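How I budgeted for our hand-held gripper station

When we decided to collect our own manipulation data, I figured the grippers would eat the budget and everything else would be pocket change. Wrong! I got through two rounds of quotes before I had a number I could defend, so I'm writing down the order I'd do it in now.

Step 1: Pick the task before you pick the hardware

Ours is table setting. Plates, forks, knives, a placemat - stuff you can buy in any housewares aisle. Iqra Rajput talked me out of starting with folding laundry and I'm glad she did, because thin flatware already tells you a lot about whether a gripper's fingers are any good. Write your task on one line and send it with every quote request. Vidmar changed their recommendation completely once they read ours.

Step 2: Price grippers in pairs

Two hands means two grippers, two cables and two sets of spare fingers. I had a ceiling of $3000 for the pair with spares, and Vercombe came in under it. Ask how long the cables are, too (I forgot, and paid for extensions later). You want enough slack to reach across the table with either arm and still have the cable run down out of the way.

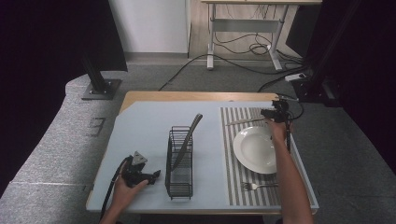 Step 3: Add up the boring stuff

This is the line I blew the first time. Table, stands, power strips, carpet, a curtain for the background, props. My total for all of it was $843, and the props were only $26 of that. Get duplicates of the flatware while you're at it. Measure your cord runs on the floor with a tape measure and then order the next length up.

Step 4: Budget for hours

Dalibor Sokol and I planned on up to 50 hours of recording for the first task. Whoever holds the grippers needs breaks, so pay for a second person to swap in. Put setup time on its own line or it'll vanish into the recording hours.

Step 5: Hold the order for a week

Send the sheet to someone who'll use the station and let them poke at it. Dalibor added a spare cable and crossed out a second table. Then place the whole order at once - Vercombe combined our shipping when I asked.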